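Sorting Mixed Spare Parts: Our Autumn Project at Durndale

Nikola Stojanović and Slavica Nedeljković

When we first opened the spares cupboard we were a bit overwhelmed, to be truthful! Plumbing and electrical bits had been going into the same drawers for years, and anyone who wanted a valve had to dig past power supplies and breakers to find it. Our tutor, Ilari Ahonen, suggested we make the mess our project, and we were delighted to have something so practical to do.

We listed 237 parts in the end and settled on 12 groups. Most of the work was done at a big brown table, with the parts spread out in the middle and an open plastic bin towards either side.

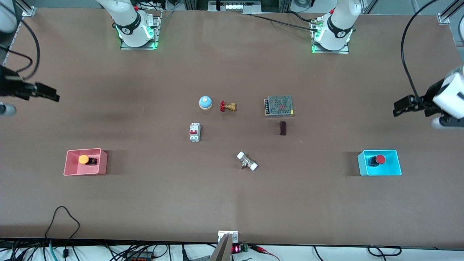
Valves and pipe fittings were the easy ones, and a gate valve with its red handwheel is hard to mistake for anything else. Circuit breakers and power supplies we put together under "electrical", though Slavica would still like to split them (we argued over this for a whole lunch break). The awkward parts were the plain little blocks with no markings, and 43 of those are waiting in a drawer of their own until Josphat Mwakalinga has time to go through them with us in October.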